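Perkadano Countertop Dehydrator
Section 4: Drying Fruit and Vegetables

Read Section 3 (Washing the Trays) before first use.

Preparing the food

1. Wash the produce and pat it dry with a clean towel.
2. Core apples and pears. Peeling is optional.
3. Cut everything into even slices. Thin pieces dry faster and turn out crisp.
4. Dip apples, pears and bananas in lemon water if you want to keep the color light.
5. Lay the slices on the trays in a single layer. Do not let them overlap.

Note: Tomatoes and peaches drip. Put them on the lowest tray with the solid liner under them. 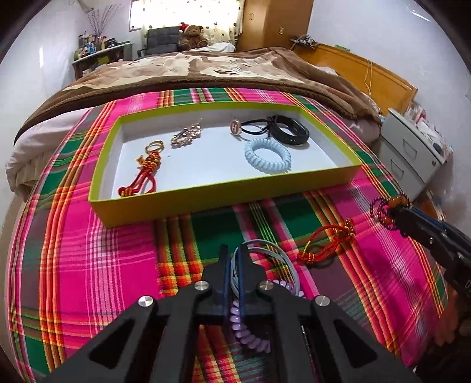

Running the dryer

6. Stack the trays on the base and put on the lid. The base holds up to 4 trays.
7. Turn the dial to FRUIT/VEG and set the timer. Kale chips need 4 hours. Apple slices need 14 hours and halved plums need 16.
8. Swap the top and bottom trays halfway through.
9. When the timer rings, switch off the dryer and let the food cool on the trays before you test it. Apples should bend without feeling sticky. Kale should snap.

Caution: The lid and vents get hot. Use oven mitts, and keep the vents clear of walls and curtains.

Storing

10. Pack cooled food in jars with tight lids and label each jar. If you see moisture on the glass the next day, return the food to the dryer for another hour.

For meat and fish, see Section 5.

Revised Jun 21, 2021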